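Refinishing the back bedroom floor
January 1, 2023

The floor in the back bedroom was last sanded in March, and the finish failed by the end of summer. It peeled in strips near the window and turned cloudy along the hall side. I blamed the product at first. After reading the data sheet properly, I blame the schedule.

Oil-modified finishes cure by reacting with oxygen. Drying and curing are separate stages. The surface will take a sock after a day, but the film underneath stays soft much longer, and a second coat applied too early traps solvent. I had put on 2 coats in one weekend with the windows shut.

This time I rented a drum sander from Codbridge and started over. Old finish gums up fine paper quickly, so the first pass needs a coarse grit. Going straight from coarse to fine leaves scratches that stay hidden until the first coat goes down, and then they show in any low light. I stepped through the grits in order and vacuumed between passes. Edges were done by hand. That took 11 hours in total, most of it on my knees.
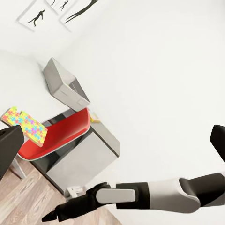
Wooden floor and white wall, rendered.

The finish is Ulletti satin, water-based. Tia Oakley talked me out of the gloss, which shows every piece of dust. Water-based finish raises the grain on the first coat, leaving the boards rough. A light pass with 200 grit paper once it was dry took care of that. I used a synthetic pad and kept a wet edge, working with the boards from the far wall to the door.

Total cost came to $1,186, including the rental and one pair of knee pads. Onni Honkanen thinks I should have bought the sander used and sold it afterward. He may be right.

Furniture goes back next week. The rug stays rolled up until the cure time on the can has passed.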